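Packers wanted for our spare-bits boxes, Lellovgate

Hello! I'm Cathal, and I'm after two patient people to help me sort and box up small electronic items for Prollora, our swap-and-share scheme. Folk send us the gadgets and odds and ends they've got lying in drawers, we pair them up with their little cartons where we can, and out they go again in whatever sturdy boxes we can lay hands on (shoebox sort of size is perfect).

It's 10 hours a week, mornings mostly, starting in January. You don't need to know a thing about electronics — Kevin Heffernan does the checking — but you do need tidy hands and a fondness for making things fit. I spread everything out on the spare bed at mine before it gets packed, so you can't be too proud about where you work!
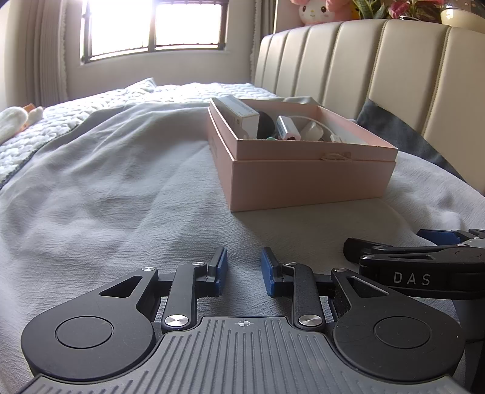
We've 111 boxes to fill for the Drutgate lot, and I'd love them done properly, with the lid tucked under the box while you're filling it so it doesn't wander off. Tea is provided, bus fares are paid. Drop a note through the door at 19 Lellovgate and tell me a bit about yourself.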